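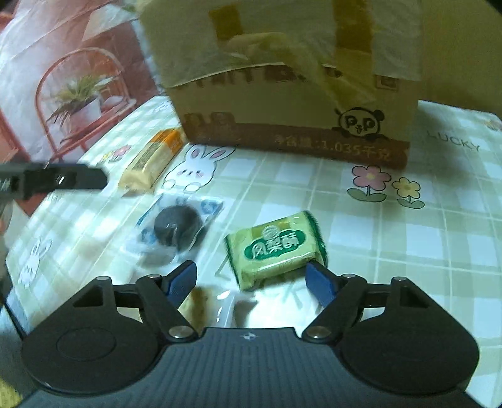
Let the Shot Run a Little Longer

I watched Stallia again last month, on a proper screen this time, and I came home grumpy. The movie was as good as I remembered. What bugged me was the trailer reel they ran before it. I don't think a single shot in there lasted more than two seconds, and by the end I couldn't have told you who any of those people were or what they wanted (money, mostly, I think).

If you haven't seen Stallia, it's a small family drama from 2000 about two sisters closing up their late father's ferry business. Hardly anything happens in it. There's one shot I think about all the time, where the older sister sits on an upturned crate and eats a snack from its wrapper while the boat goes out without her. It just keeps going. She chews, looks at the water, folds up the wrapper. You start out waiting for the cut, and then at some point you quit waiting and start looking at her.

I love that feeling, and I get it less and less at the movies.

Now, I'm not one of those people who thinks everything should be slow. I sat through Gimedari at a festival in January and I was ready to chew my own arm off. There's a shot of a parked van in that movie that goes on so long a man in my row left, bought coffee and came back, and he hadn't missed a thing. Holding a shot isn't a free pass. Somebody has to be feeling something in there, or hiding it, or at least be about to open a door.

But when a camera operator has an actor doing real work in front of them and the editor chops it up anyway, I get mad. Look at Zandora. I know a lot of you liked it! The big kitchen argument should be the best thing in it. Both actors are great, the room is cramped and ugly in just the right way, and the movie keeps jumping from one face to the other, then to a hand, then to a kettle, then back again. I never got to see one of them listen. Half of any fight is the person who isn't talking. 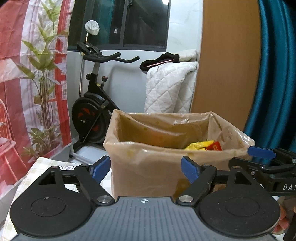 Page last changed: October 2023

A reader wrote in to tell me that kitchen argument was probably shot on a tight schedule with no time for a long take. Fair enough. I've been on exactly one set in my life, as an extra in a bus station, and I saw how much can go wrong in a minute of continuous filming. A guy dropped a suitcase, a light buzzed, and we all went back to our marks for the next try. So I do get why people play it safe and shoot lots of little pieces.

Still, Dufour managed it on what looks like no money at all. The dinner in the middle of that one plays for 23 minutes, and there are only two cuts in the whole thing. The camera sits near the end of the table and drifts when the talk drifts. Sometimes it's late — you hear a fork go down before you see whose fork it was — and I like it better for being late. It feels like sitting there yourself with too many relatives.

My guess is that a lot of this comes down to nerves. Everyone's scared we'll pick up our phones. Maybe some of us will. I looked at mine during the van. I never once thought of it during that dinner, and I had a parking meter running out.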